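The second life of a rented room

Cullow has never been a rich town, and it has never quite been a poor one either. For most of the last century its money came from the boatyard and the two canneries, and the people who worked in them rented rooms in the tall brick terraces that run uphill from the harbour. A lodger in Cullow got a bed, a chair, a key and a shelf in the pantry. Some stayed a month and some stayed until they died.

When the second cannery shut, the lodgers went. The houses were sold off cheaply and many were knocked through into family homes, so that by the time the railway reopened there was hardly a room to let between the station and the sea. Now the rooms are coming back. On Merkwood Terrace, which has 68 houses, there are cards in front windows again: room, shared kitchen, no smokers.

Konrad Cieślak put his card up in April. He is a joiner by trade and bought his house from the widow of a ship's cook, who had let the top floor for most of her married life and left him the rent books in a kitchen drawer. He likes to read them. One lodger paid part of his rent in smoked fish. Another is listed only as "the Swede", and owed a week's money when he left.

"I wanted to do it the way she did it," he says. "One person, one room, and you say good morning to each other. I didn't want to turn the place into a hotel."

What has changed is what the lodger expects. In the rent books the extras are a hot bath, a second blanket and the use of an iron. Today's tenants want a desk, strong broadband, somewhere to lock a bicycle and some say over the heating. Most of them work, at least part of the week, from the room they sleep in. A room that was once used for eight hours in the dark may now be used for 20 hours out of 24, and it has to be furnished for that.

The old landladies of Cullow had firm ideas about furniture. It had to be heavy enough not to be moved and plain enough not to be stolen. The bed went against the inside wall, away from the damp. The wardrobe stood opposite, and the washstand under the window where the light was. Makowska, the second-hand shop at the bottom of the hill, still has a back room full of washstands, and sells them mostly to people who want to put a basin on them in a downstairs lavatory.

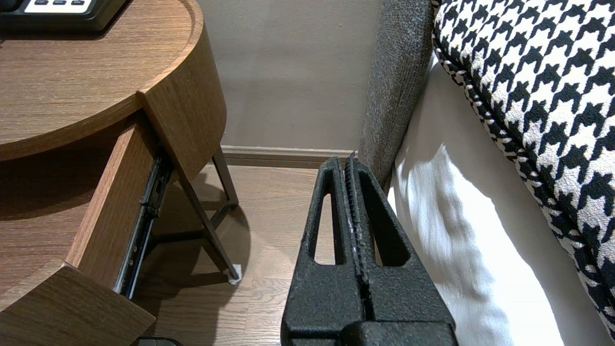

Bedside furniture is where the new landlords disagree most. The rent books never mention it, and people who lodged in the town in those days remember putting their glasses and their alarm clock on a chair. A lodger now needs a place for a phone, a lamp, a drink and a book, and in a narrow terrace bedroom that place has to be one you can walk past in the night. A round wooden nightstand is the usual answer in the smaller rooms, as there is no corner to catch a hip on. Square ones hold more and sit flatter to the wall, and for that reason Cieślak prefers them, though he admits that he made his own and that a square is easier to make.

Floors come next. Almost every house on the terrace has its original boards, and almost every one had carpet over them when it changed hands. Taking the carpet up is the first thing most buyers do, and some of them come to regret it by the first winter. The boards were laid with gaps and the draught comes straight up from the space under the house. Filling the gaps with thin strips of timber is slow work. Cieślak charges for it by the day and says he would not do it at all if he had any sense. For upstairs rooms he tells people to buy a good rug and spend the difference on the window.

The windows are the real expense. They are tall sashes, handsome from the street, and they rattle. The conservation rules for the terrace do not allow plastic frames, so an owner who wants a quiet room must either have the sashes repaired and fitted with brush strips or add a second pane on the inside. Tunora, a small glazing firm on the old cannery site, does little else now. Its order book is full of Merkwood addresses, and there is a queue of several months for bay windows, which need to be measured one pane at a time.

None of this makes much money. A room on the terrace brings in less than people outside the town tend to guess, and an owner who has paid for two windows and a new mattress may wait a couple of years to get it back. Several of the people I spoke to said they had done the sums and then done it anyway. They had a mortgage that was a little too big, or a child who had left home, or a parent's room that had been shut up for too long. One woman near the top of the hill said she had missed hearing another person on the stairs.

The lodgers themselves are a mixed group. There are nurses from the cottage hospital, who want a room near the ward and spend their days off elsewhere. There are apprentices at the boatyard, which is hiring again in a small way. There are people between one thing and another, newly divorced or newly arrived, who take a room for three months while they look for a flat and then stop looking. The oldest I met was 70 and had sold a bungalow inland. He pays his rent in cash on the first of the month and has his own hook in the hall.

House rules have become shorter. In the widow's time they filled a printed sheet, which Cieślak keeps folded inside the last of the rent books. No visitors after nine. No frying. No wet clothes on the banister. Baths to be asked for before breakfast. His own rules take up half a page and mainly concern the boiler, which has to be left alone, and the back gate, which has to be lifted slightly as it closes. He has kept the one about the banister.

There have been failures. A couple near the station took in two lodgers at once and found that four adults could not share one fridge. A man on the seaward side let his front room to a trumpet player. Most arrangements that go wrong do so in the first fortnight, over food or noise, and end without much fuss. The card goes back in the window.

The ones that last are harder to describe, as very little happens in them. Cieślak's lodger, a hospital porter, leaves before it is light and is back by the middle of the afternoon. They see each other over the kettle. On bad mornings one of them puts salt on the front steps, whoever is first to the door. Last winter the boiler failed while Cieślak was away, and the porter, who had been told never to touch it, rang him up and was talked through the whole job over the phone. The rules on the half page have been altered since, in pencil.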